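How Do You Shop for a Robot?

Buying a robot takes a lot longer than buying a bike. A bike shop will let you ride around the parking lot, and if the bike fits and you have enough money, you can take it home that afternoon. A robot that does chores has to be planned for. People write lists, measure doorways, argue about money and then write the lists again.

In this chapter we follow a small workshop called Wilerden. The people there want robots to help with laundry. Nam-gil So is the person in charge of the buying, so he has to say where every dollar goes.

Start with the job

The first question is "What is the job?" It sounds easy. The people at Wilerden said the job was laundry, and Nam-gil So wrote the word "laundry" at the top of a sheet of paper. Then he asked everyone to tell him all the steps.

Carry the basket to the washer. Open the door. Put the things in. Add the soap. Close the door. Pick the right setting. Press start. Wait. Open the door again. Take everything out. Dry it. Fold it. Put it away.

You do these things without thinking very hard. A robot needs a way to do each one, and each way can cost money. Folding is one of the hardest jobs on the list, because a shirt changes shape every time you touch it. Wilerden crossed out folding for the first year. They also crossed out the soap, and decided a person would pour it.

Crossing things out is a big part of planning. A shorter list means a smaller robot, or a simpler one, and the money goes farther.

Arms and hands

Next comes the question of how many arms. One arm costs less than two. It can pick up a sock and drop it into a washer with no trouble. But think about how you carry a full laundry basket. You probably use both hands, one on each side. If you try it with one hand, the basket tips and the socks fall out.

Wilerden chose two arms.

A robot's hand is often called a gripper. Some grippers have fingers that bend like yours. Others have two stiff fingers that move together and apart, a bit like kitchen tongs. Stiff fingers are simpler. They have fewer parts to break, and they can still grab a towel, a handle or the ear of a stuffed animal.
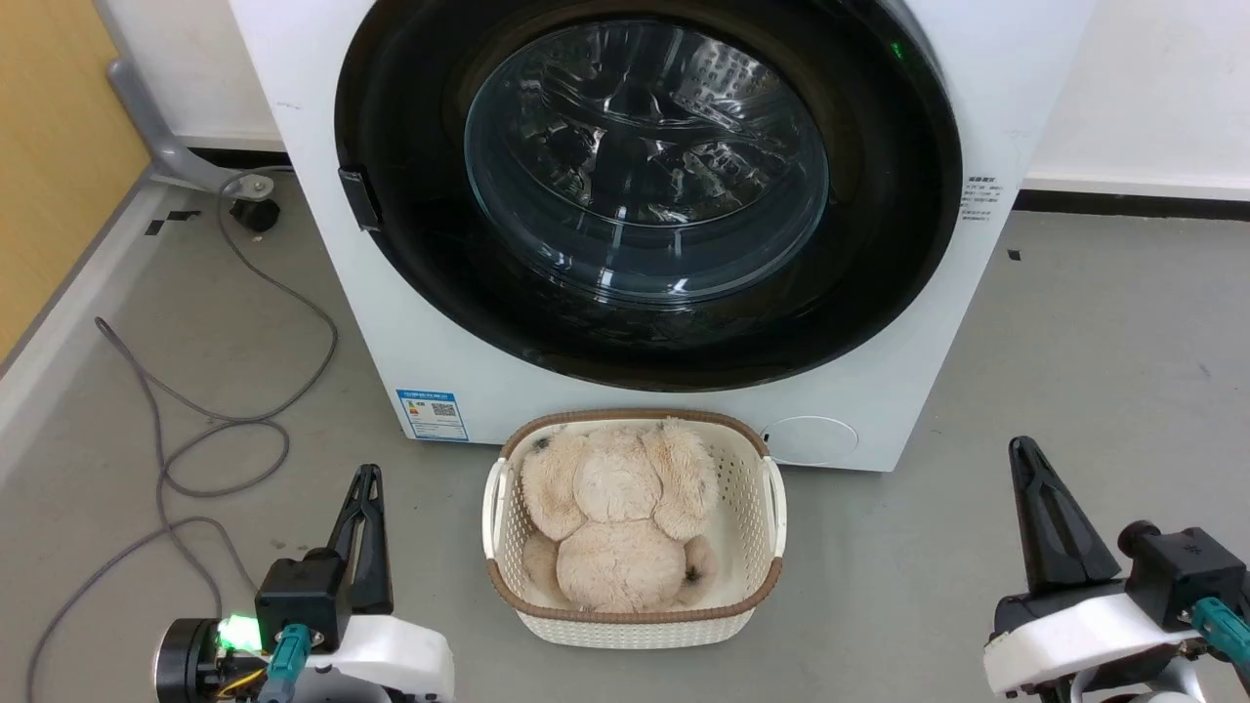
Grippers come in different sizes, too. A finger that is too thick won't fit behind a door handle. A finger that is too thin may bend. Before you order one, you have to find out what it will need to hold. Nam-gil So asked people to bring in their own laundry for a week and wrote down the things that came out of the bags. There were sheets, socks, bath mats, pillowcases and a winter coat. The coat was too heavy for the first gripper on his list, so he took that gripper off.

How far can it reach?

An arm has a reach, which is the distance from its shoulder to its fingertips. Hold your own arm out straight and you can see yours. You can reach more by bending down or taking a step. A robot that is bolted to one place can't take a step, so the reach has to be right before you buy it.

A washer that opens in the front is low to the ground. The robot has to get its hand down to the door and then inside the drum, all the way to the back where a sock likes to hide. Wilerden used a stick cut to the same length as the arm. One person held the stick where the robot's shoulder would be, and another person watched to see what it could touch. The stick cost nothing, and it showed that one of the arms on the list was too short.

You can do this at home. Cut a piece of string as long as your arm. Hold one end at your shoulder while you sit in a chair, and have a friend stretch the other end out. What can you reach without getting up? What would you have to move closer?

Adding up the money

A list of the money you plan to spend is called a budget. The big things are easy to remember, and people put them at the top: arms, grippers, a computer, a camera so the robot can see. The small things are easy to forget. Here are some from the bottom of the Wilerden budget.

Cables and plugs
Extra gripper fingers
A stop button
Tape for marking the floor
A washer to practice on
Laundry baskets
Tools
Delivery

The first time Nam-gil So added up the bottom part of the list, it came to $1,382. He had set aside $1,000 for it. That left him $382 short, and the workshop didn't have another $382 that month.

He had a few choices. He could ask for more money. He could wait. He could find things on the list that cost too much. He looked at the washer first. He had planned to buy a new one, and he found a used one that was $373 cheaper. Now he was only $9 short. He took one laundry basket off the list and brought one from his house.

Check the math if you like. 1,382 take away 373 is 1,009. That is nine more than 1,000.

Things you pay for later

Some costs don't show up on the day you buy. If you get a puppy, you pay for the puppy once, but you pay for food again and again. Robots don't eat, but they use electricity. Rubber pads on the fingers wear down. Cables get bent back and forth until they stop working. A motor can wear out after a long time.

Grown-ups call this the running cost. Wilerden put a line for it in the budget and guessed how much they would need for one year. It was a guess, and they wrote the word "guess" next to it so everyone would know.

Time is a cost too. Someone has to set up the robot and teach it. At Wilerden, a worker named Oh was going to do most of the teaching. The hours Oh spent with the robot would be hours away from other work, so those went in the plan.

Asking the sellers

When the list was ready, Nam-gil So sent it to two companies that sell robot parts, Ekex and Uravness. Each one sent back a quote. A quote is a paper that says, "We will sell you these things for this price."

The Ekex price was lower. The Uravness price had delivery in it, and the Ekex price did not. Once he added the delivery, the two prices were close together. This happens with all kinds of shopping, and it's a good reason to read the whole page.

He had more questions for both of them.

How long will it take to get here?
If a part breaks, can we buy just that part?
Who do we call when we have a problem?
Can we try it before we pay?
Will the parts from your company work with parts from another company?

Uravness could deliver in December. Ekex could deliver sooner, but the spare fingers would come later. Wilerden decided to wait for December and get everything in one delivery. Another workshop might have picked the other way. It depends on how soon you need to start.

Making room

A robot has to fit in the room and so do the people. Wilerden drew a map of the floor on graph paper and cut out small paper shapes for the washer, the robot and the table. Then they moved the shapes around. They had to leave space for the washer door to swing open and for a person to walk past the arms without bumping into them. They looked for the outlets, so the cables wouldn't have to run across the doorway.

The stop button went on the map in red. It had to be in a place where a person could get to it fast from any side. When a person presses it, the arms stop moving.

Plan your own

Pick one chore you do at home. Feeding a cat is a good one, or setting the table. Get a sheet of paper and write down every step, even the small ones. Cross out the steps you would keep for yourself. Then write what the robot would need for the steps that are left. Does it need one arm or two? How far does it have to reach? Will it have to hold anything heavy, or anything that could break?

Draw a map of the room and put your robot on it. Leave a space for the door. When you have finished, show your plan to someone who does the same chore and ask them what you forgot.

Words from this chapter

Budget: a list of the money you plan to spend.
Gripper: the part at the end of a robot arm that holds things.
Quote: a paper from a seller that tells you the price.
Reach: how far an arm can stretch.
Running cost: money you keep spending after you buy something.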